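Dicas para gravar boas demonstrações em casa (mesa, copos e muita paciência)

Comecei a gravar demonstrações com a pinça de mão em abril, na mesa onde a família toma café, e já errei praticamente tudo o que dava para errar. A Nermina Mujić, que organiza a coleta do nosso grupo no projeto Sandum, vive me pedindo para pôr as dicas no papel, então aqui vão elas, na ordem em que fui apanhando.

Limpe a lente antes de qualquer coisa. Um pano de microfibra seco resolve quase sempre; se tiver gordura de dedo (na cozinha sempre tem), uma gotinha de álcool isopropílico no pano, nunca direto na lente. Perdi uma tarde inteira de gravações por causa de uma mancha de manteiga!

Escreva a tarefa numa frase só e cole na porta da geladeira. A minha diz "pegar o copo, levar até o lugar, soltar em pé". Parece bobagem, mas depois de um tempo a gente começa a inventar: dá uma viradinha no copo, empurra outro para o lado, ajeita a toalha no meio do caminho. Tudo isso entra no exemplo e o modelo aprende junto, inclusive as manias.

Vá devagar, mas sem câmera lenta. Eu fazia tudo tão devagar que parecia que o copo ia explodir, e o Gorazd Babić me devolveu o lote com um bilhete: "no ritmo de quem põe a mesa". Ficou como regra. Se hesitar na aproximação, pare, volte ao começo e grave outra vez — é mais rápido do que ficar cortando depois.

Copo de papel amassa. Feche a pinça até ele parar de escorregar e nem um tiquinho a mais. Os canelados aguentam melhor o aperto, os lisos e fininhos deformam na borda e vão para a reciclagem. Guardo os bons empilhados dentro de um pote com tampa, longe da pia. Para treinar a mão, comece com um copo rígido e deixe os de papel para quando já tiver pegado o jeito.

Toalha que escorrega estraga gravação. Uso quatro prendedores de mesa, desses de churrasco, e por baixo um pedaço daquela manta antiderrapante de gaveta. Vinco de dobra eu tiro com borrifador e a palma da mão mesmo, porque ferro de passar em dia de gravação é pedir para desistir.

Faça lotes pequenos. No começo eu queria fazer tudo de uma vez e chegava no fim com o pulso reclamando e os exemplos cada vez mais tortos. Agora são 13 por lote, uma pausa para o café, e mudo a posição dos copos antes de recomeçar. Em duas semanas juntei mais de 101 exemplos aproveitáveis, coisa que eu não conseguia em um mês de maratonas.

Anote os erros também! Tenho um caderninho ao lado do fogão com o número do lote e uma palavra: "escorregou", "tombou", "telefone". Quando o Gorazd faz a triagem, sabe logo onde olhar, e eu paro de jurar que estava tudo perfeito.

Varie os copos, as cores, as alturas e o que fica em volta. Deixo sempre algum em pé e algum deitado, porque mesa de verdade é assim, e levo o copo da vez um pouco para o meio antes de apoiar. O verde-azulado alto é o meu preferido para as pegadas pela lateral: afina para baixo, então convém fechar os dois dedos com ele bem reto.

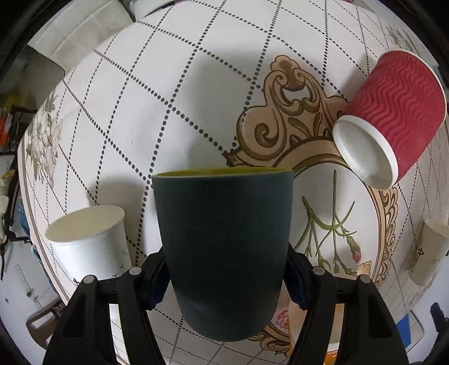 Preciso trocar a toalha estampada por uma lisa para gravar?
Pode deixar a estampada. Se todos os exemplos forem feitos sobre um fundo liso, o modelo pode se atrapalhar na primeira mesa florida que encontrar. O melhor é alternar: um lote numa toalha, outro em outra, um direto no tampo.

Sobre a luz: feche a cortina se o sol bater direto na mesa e acenda a lâmpada do teto. Sol que entra e sai de trás da nuvem muda tudo no meio do movimento. De noite gravo também, de propósito, para ter variedade.

Por último, a bateria. Carregue na véspera e copie os arquivos assim que terminar, antes de lavar a louça. Eu deixo o cabo numa gaveta só dele, com etiqueta, e mesmo assim ele some de vez em quando. Na semana que vem começo com as tigelas; se alguém já tiver um bom jeito de pegar tigela rasa pela borda, me conte nos comentários.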